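For our interiors project we took on the student kitchen at Bakos Hall, a long, narrow room that Erzsébet Borbély and I had cooked in for a year and grumbled about nearly every night. It measures 369 square feet, and so much of that was lost to a walk-in pantry full of broken chairs!

Our plan takes out the pantry wall and moves the sink under the window - the one spot with decent daylight. Vilmos Bíró, our advisor, kindly talked us out of an island and into a simple table that seats up to 13.
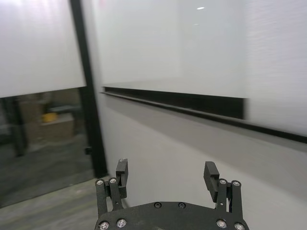
The cabinets were the hardest choice, and we went back and forth on them for most of May. Painting the old doors came to $1130, far less than new ones, so we kept them and spent the difference on better lights over the counters.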